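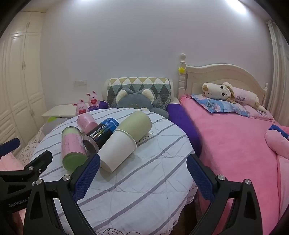
Home | About the Fund | Grantees | Reports | Contact

Stetport Home Sewing Revival: progress report to the Rainer fund, second period

You asked for a plain account of how the money is being used and whether the idea holds up. I have tried to give both. My own view is cooler than the one in our first report, which I did not write.

The aim, as agreed, was to get people in Stetport and Cilau mending and making household cloth at home, with lent machines and a short course. The claim in the application was that people who learned to mend would buy less and throw out less. We have the lending and the course. I am not convinced we have the rest.

Lending. All 23 machines were out on loan by May. Ngozi Nnaji, who runs the loans from the Cilau shop, called the borrowers in the evenings to ask what they had made. Most said they were pleased with the machine. When she asked what they had sewn that month, the answers got shorter. A few people are clearly sewing a lot, mostly table covers and curtains, and I suspect they would have found a machine somewhere without us.

Courses. We ran three, each over four evenings. The quilting one filled first and had a waiting list. The mending one, which is the one your money was really meant for, never filled. People like making something new. Patching a sheet is dull work, and a new sheet is cheap. I raised this before the program started and was told the publicity would fix it. It did not, and I would not spend more on posters.

Cloth saved. The first report said 253 pounds of fabric had been kept out of the trash. I went back to the weigh sheets and I can't stand behind that number. It counts everything dropped off at the shop, including bags we later threw away for damp or moth. The sheets don't say how much that was. Please treat the figure as cloth received and nothing more. From now on we weigh what goes out to borrowers as well as what comes in.
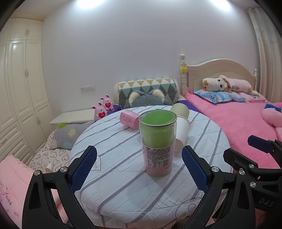 Money. We have spent $4,000 of the equipment line, nearly all of it on servicing. The machines came secondhand from a school in Plilthorpe and needed more work than the quote allowed for -- new belts, mostly, and two motors. Uchenna Okonkwo has since found a repair person who charges by the machine instead of by the hour. The first bills look better, but it is early and I wouldn't plan around it.

What we would like to change. Drop the mending course in its present form and put one mending evening inside the quilting course, where there are already people in the room. Shorten the loans, so that a machine sitting in a closet comes back sooner. Stop reporting pounds of cloth as a result until we have a full period of proper weights.

What I can't tell you yet is whether anyone buys less. We ask borrowers on the return form, and they say yes. People tend to say yes on a form handed to them by the person who lent them the machine. Ngozi wants to ask for receipts from a small group. I think few will keep them, but it costs us nothing to try and I have told her to go ahead.

The next payment is due when you accept this report. If you would rather hold part of it back until the new weights are in, we can manage on the course fees until then, though the servicing would have to wait.

We use cookies to remember your settings. By staying on this site you agree to our use of cookies. Accept | Learn more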